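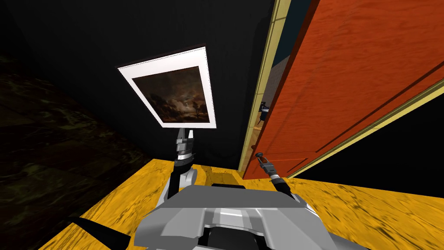

Stormy landscape with wide white mat, near the orange-red door.

Ciltow Picture Library
Minutes of the July members' meeting, upstairs room, Khan Building

Present: Jamila Bhattacharjee (chair), Aled Phillips, Lutfa Sultana, Maiara Assunção, Roy Clegg (minutes), and enough other members to fill the good chairs.

The meeting was called for 7 p.m. and began at a quarter past, after a search for the agenda. The chair had it.

1. Minutes of the last meeting

Accepted with two corrections. Aled asked that "Aled complained about the coat hooks" be changed to "Aled raised the coat hooks." Lutfa asked that her motion on postcards be recorded as withdrawn and not "abandoned in a huff." Roy made both changes and would like it known that he stands by his notes.

2. Things left over from last time

Coat hooks: still not up. Aled raised them again.

The lost key to the print drawers was found in the print drawers. Maiara got in from the back with a putty knife. The back panel has been screwed on again and the drawers now open more smoothly than they did before, so the locksmith was canceled. A second key will be cut and kept at Jamila's house.

The sign on the street side still says "Picture Libary." The sign painter has agreed that this is his mistake and has offered to fix it when he is next in town, which he also said in March.

3. Loans

Lutfa reported on the quarter. There were 43 loans, up a little on spring, and all but two are back. One of the missing pair is with a dentist who says his patients have grown attached to it. The other is with Aled, who said he thought he had renewed it. He was told there is a form.

Landscapes went out most, as ever. Still lifes with fish in them hardly move at all. Lutfa suggested a fish discount. There was some support for this until someone worked out that we don't charge for loans beyond the yearly fee, and that a discount would mean paying people to take the fish. Held over.

Several borrowers had asked whether they may keep a picture longer than three months. Long talk. Maiara was for it, on the grounds that it takes three months to get around to putting in the nail. Roy was against it, having waited since last fall for the harbor etching. It was agreed that a loan may be renewed once if no one else is on the list for that picture. Carried, with one vote against (Roy).

4. Money

Jamila went through the accounts. We have $1,036 in the bank. The yearly fees are mostly in. The coffee tin was opened in front of the meeting and found to hold four dollars, a button and a bus token from Tratlow.

Estitz Framing has sent a quote of $565 to reglaze and rebind the larger works that came from the Tratlow library when it closed. Aled called this daylight robbery. Maiara, who used to cut glass for a living, said it was a fair price and that Aled was welcome to try it himself with his own thumbs. After a short silence the quote was accepted. Roy will write to Estitz and ask if the work can be done in two batches, so that the walls don't look burgled.

It was also agreed to stop buying the expensive picture wire.

5. Hanging rules

This item took up most of the evening. The present rules are one typed page with many things written in the margins, some of them rude. Maiara had brought a clean draft. The following was agreed, line by line, over what felt like a full season:

Center of the picture at eye level. Whose eye level was disputed, as the members vary a good deal. Settled at five feet from the floor, which pleases no one equally.

Two hooks for anything wider than your arm is long. Aled asked whose arm. He was asked to use his own.

Nothing over a radiator. Nothing over a stove. Nothing in a bathroom with a shower in it, and Lutfa will speak to the member concerned.

Hold a frame by both sides when carrying it and keep fingers off the mat. White mats take a thumbprint and never give it back, and we have at least one that looks like a police record.

Keep the wrapping blanket. It is our blanket. We are down to the last few and the plaid one is missed.

If a picture falls, tell us. We would much rather hear it from you than from the corner of the frame. No fine for the first fall.

The draft was adopted as changed. Lutfa will type it up and leave wide margins, since people will write in them anyway.
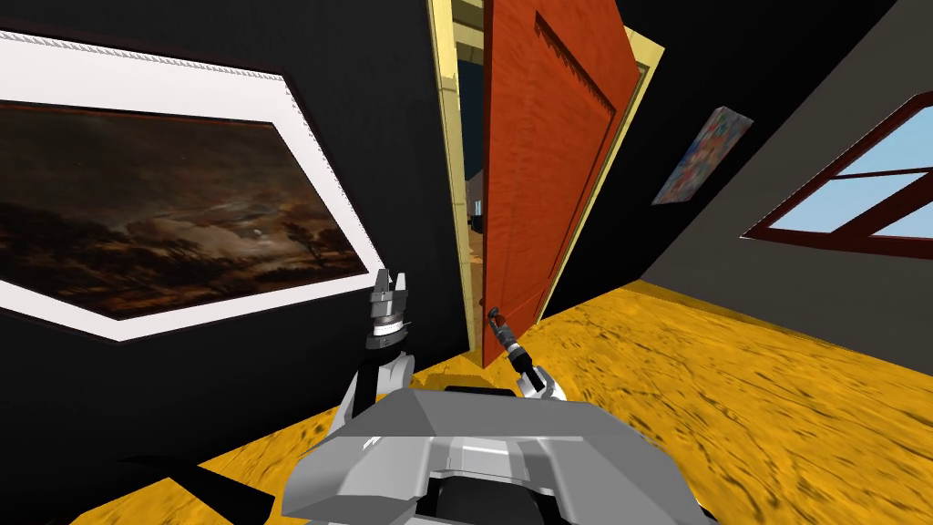 6. Autumn show

Jamila would like a theme. Last year's was "Open," which brought in two paintings of gates and a great many of whatever people had lying around. Suggestions from the floor were Weather, Kitchens, Places You Can't Park, and Brown. Weather won on a show of hands. Brown did better than expected.

Maiara offered to hang the show provided she is left alone to do it. This was accepted warmly by all who helped last time. Labels are to be printed this year. Roy's handwriting was mentioned. Roy notes that it was good enough for these minutes.

Refreshments: Lutfa will bring the samosas. Aled will bring ice. It was repeated to Aled that he would bring ice.

7. Any other business

A member asked if the library would take a gift of her late uncle's paintings. She described them as "large" and "mostly horses." Jamila and Maiara will go and look, and have been told not to say yes in the driveway.

Aled proposed that the meeting start at half past six. Roy pointed out that it doesn't start at seven.

Someone has been leaving the upstairs window open overnight. Please don't. The pigeons have opinions.

The meeting closed at ten past nine. Next meeting is on a Monday in September, and Jamila will send the date around once the Khan Building has told her which Mondays belong to the choir.

Action list
Roy: write to Estitz; try to be civil about the harbor etching.
Lutfa: type up hanging rules; bathroom talk; chase dentist.
Maiara: plan for hanging the Weather show; visit horses with Jamila.
Jamila: second key; send the September date.
Aled: return or renew. Ice. Coat hooks, as he feels so strongly.

Recent items
Minutes of the spring members' meeting
New to the drawers: prints from Tratlow
How to join the Ciltow Picture Library
Blankets: please check your car
Last year's show, "Open": list of works
Renewal form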